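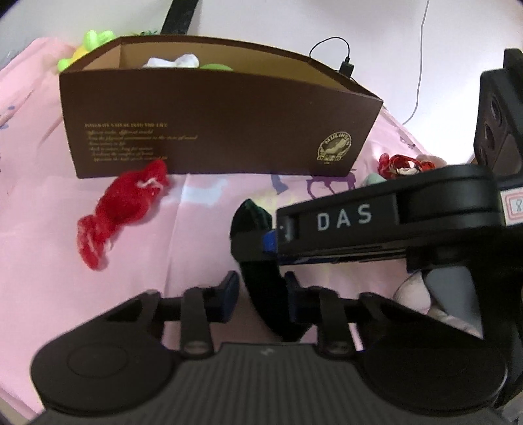 The Soft Box

Every house with children in it has a pile. In ours it lived on the bed in the back room, because the bed was the one flat surface large enough to hold it. Plush animals, doll blankets, knitted scraps, costume pieces, a velvet something that had once belonged to something else. At night the pile went onto the floor, and in the morning it went back onto the bed.

I started asking other parents in Kamville what they did about theirs. Most of them laughed. A few had bought the hanging nets that go up in a corner, and they all said the same thing about the nets, that the toys go in and don't come out again until somebody takes the net down. One family had a trunk with a heavy lid that pinched fingers. The answer I kept hearing from the people whose rooms looked livable was a plain cardboard box with no lid on it, small enough to lift with one hand.

The box matters more than you might think. A good one comes from shoes, stationery, or a gift set, and it should be stiff enough to keep its shape when it's full. Shipping cartons are too deep. Soft things sink in a deep box and the ones at the bottom are forgotten by the end of the week. You want the tops of things to show above the rim. A child who can see a bit of ear or sleeve will reach for it, and a child who can't will tip the whole box out.

Nice printing on the front helps, too. In Cedwood, where the spring toy swap is held in the school gym, the decorated boxes get picked up from the giveaway table first and the brown mailers are left over. Children seem to treat a box with gold lettering as a place where things belong.

Sorting soft things

Work on a bed. The floor is hard on the knees and a table is too small. Spread a sheet you don't mind getting fuzz on and put the empty box toward the back, so that you have the front of the sheet to work on. Then take the pieces one at a time.

I tried sorting by color first and gave it up. Pinks ended up with pinks and greens with greens, and it looked lovely for an afternoon, but no one in the house could remember the system. Sorting by size was better. Sorting by how a thing folds was the one that lasted. Plush toys don't fold, so they go in standing up. Woven cloth folds flat and can slide down the sides. Knits are in between. They can be rolled, but they spring open if the roll is loose, and they snag on anything with a rough edge, including the box.

Velvet needs its own paragraph. It slips off a stack, it marks where you press it, and it picks up every thread from whatever it sat beside. Lay it in last, on top, with the pile facing in. If it has been crushed, hang it in the bathroom while someone takes a shower and smooth it with your palm afterward. Don't iron it from the front.

The whole job took me 60 minutes the first time. I spent a good part of that looking for the mate to a doll sock. Now it takes 7 minutes, usually before supper, and the children do part of it.

What to let go

A box sets a limit, and the limit will cause some arguments. We settled ours by allowing four boxes in the room and no more. When those are full, something has to leave before anything new comes in. Scraps go first. A square of red knitting with the ends not woven in may be a cape, a rug, or a blanket for a frog, so ask before you throw it out. I didn't ask once.

Toys in good shape can go to the swap. Last June the Cedwood tables took in 540 soft toys and sent nearly all of them home with someone else. Wash them beforehand in a pillowcase tied shut, on cold, and let them dry all the way through. A bear that feels dry on the outside can be damp in the middle for another day.

The boxes themselves wear out at the corners. Brown paper tape on the inside will carry one through another winter, and after that it can go out with the recycling. I keep a spare flattened behind the dresser.

Reader comments (4)

petchrat_mom: We use boot boxes. Slightly too deep, but I put a folded towel in the bottom and it brings everything up.

Illo: The shower trick works on velvet but not on velour, at least not on mine. It just got limp.

quiltroom: Please tell people to check for loose threads on knits before giving them to babies. Otherwise good article.

backporch: Tried the bed method this morning. The cat got in the box. Will try again tonight.

Search articles Enter keyword Go

Contact us | Copyright Kamville Home Magazine. All rights reserved. | Back to top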